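July, 9:40 am. Table wiping, round top by the curved corridor

Good morning's work! I've wanted to get to the round table for ages, the Tukimville one with the soft green top, and it turns out to be a lovely surface for cloth tests. Spray marks show up on it at a low angle, so you can see what you missed without any dye.

Mix is Danko concentrate in tap water, 35 ml made up to 560 ml. Same as the Tremlow batch.

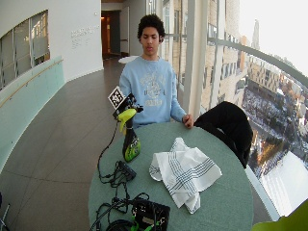

Cloth choice matters more than I expected. I'd been reaching for the thick Domo ones, and they just push the liquid along (Araba Issahaku told me so in spring, and she was right). The white one with the dark stripes near its edges is thinner and bunches up nicely in the hand, so you get plenty of folds to turn to as you go. Kept the yellow-green trigger bottle on the left, cloth center-right, and I'd set it out like that again. Round tops want a spiral, outside in. Straight strokes leave slivers at the rim every time.

Dry weight of cloth plus tray 493 g. Need to redo the wet weight, I forgot to zero the scale. 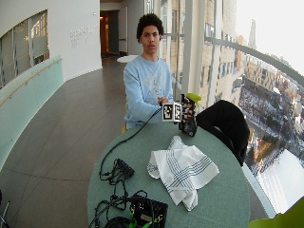 Round table, striped cloth center-right, glove on.

Next: same mix on the square tops, then two cloths in rotation. Araba wants to try folding in quarters first. Cords need moving back before we do the near edge.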